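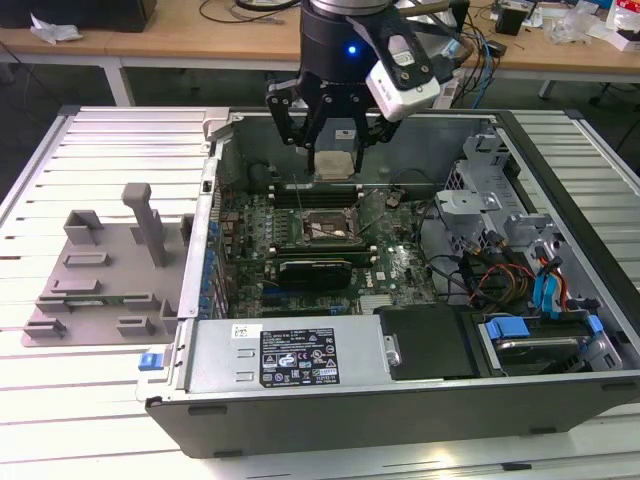 A processor held just above its open socket in a desktop computer.

Print this article | E-mail this article

The computer that stays at home

When I moved to Gretier, the flat came with a desk, and under the desk was a grey computer which the owner had forgotten. I wrote to her and she answered that I may keep it or throw it away, as I like. I kept it. It has now been under that desk for longer than I planned to stay in the town.

I grew up in a house where the computer had its own room. It was a small room, between the kitchen and the stairs, and we said "the computer room" as other families say "the dining room". One went there to do something and then one came out again and closed the door. My father paid the bills there in the evening. My sister wrote her school work. If the telephone rang for you, somebody had to walk and fetch you from it.

This way of living with a computer has mostly gone. We carry the machine from bed to table to train, and the work comes with it. But in the past year I have met a good number of people who have gone back to the big case on the floor, and I wanted to understand why they did it. For most of them it was not a question of speed.

A translator who lives two streets from me sold her laptop in December. She told me that she had been answering clients from the bath. Now her computer is in the corner of the bedroom, behind a folding screen, and when she has finished for the day she puts the chair upside down on the desk, as they do in cafés. She earns a little less, she thinks, and she has started to read novels again. 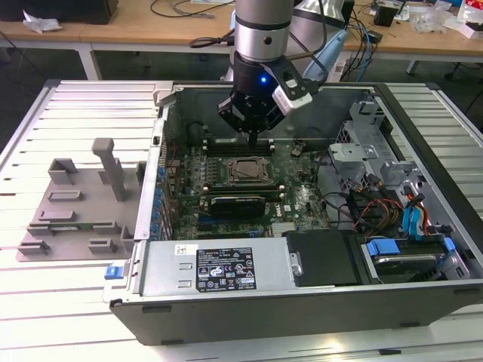 Memory slots and a graphics card in a desktop case lying on its side.

Money is also a part of it. At Gitetti, the second-hand shop behind the bus station, an old office computer costs 40 pounds with the screen and the keyboard, and the shop will take it back if you find something better. They arrive when an office closes or changes its furniture. The woman at the counter said that her customers used to be students, and now they are often people who have retired, and parents who want one machine in the living room where everybody can see it.

I asked her what people want to know before they buy. She said they ask if it is noisy, and if it is ugly. To the second question she always says yes.

There is a pleasure in a thing that can be opened. I am not a technical person, but I have added memory to my computer with my own hands, and I was proud for a week. The old town library has an evening for this kind of work, from seven o'clock, and I went there 16 times last winter, although my own repair was ready on the first visit. People bring lamps and radios too. There is tea, which is bad, and a long discussion about whether the window should be open.

It was on one of these evenings that I heard of Rawashdeh, the furniture maker near the canal. They have begun again to make the proper computer desk, with the sliding shelf for the keyboard and the tall space at the side. They had stopped for 19 years. The drawings were still in the office, and only the space for the screen had to be changed, as the old screens were so deep. I went to look at one. It smelled of oil and cost more than my bed.

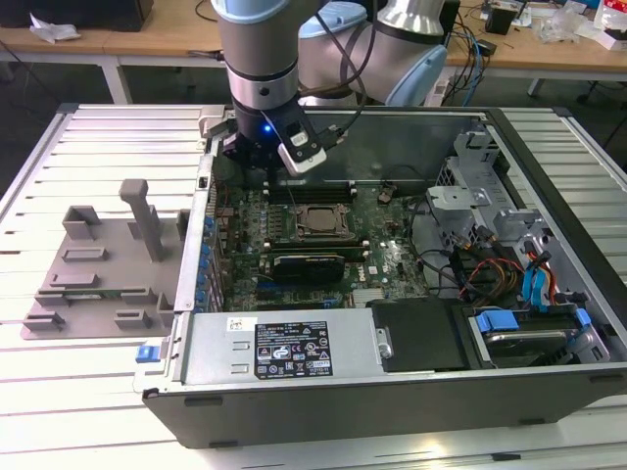

A processor in its socket at the middle of the board.

Of course there are good reasons why the computer room disappeared. Flats are small, and rents in Gretier are not what they were. A family of five cannot give a room to a machine, and a person who works in three different places during the week needs something that fits in a bag. My neighbour upstairs has tried the fixed computer and gave up after a month, for her back was hurting and the cat slept on the keyboard shelf. She is happier on the sofa.

I have also met people who found a middle way. One couple I visited keep a laptop chained to the kitchen dresser with a bicycle lock. Another man uses a small program called Dratamer, which closes everything at a time he has chosen and cannot be persuaded. He chose eight o'clock in the evening and regrets it often, especially during football.

For myself, I have no rule. I go to the desk after breakfast and I leave it when it becomes dark, so in summer I work too much. The walk from the desk to the kitchen takes around 20 steps. In those steps I usually remember what I wanted to say in the paragraph I have just left, and then I must decide whether to turn back or to put the water on.

Reader comments

We still say "computer room" and there has been only a washing machine in it for years. My children think it is a normal name for a laundry.
Posted by: canalside

The bicycle lock is a very good idea. What do they do when they travel?
Posted by: greyhen

I bought the Rawashdeh desk. The drawer on the left sticks in wet weather but I would buy it again.
Posted by: lower_gretier

Please tell Gitetti to answer their telephone.
Posted by: oldkeys

Print this article | E-mail this article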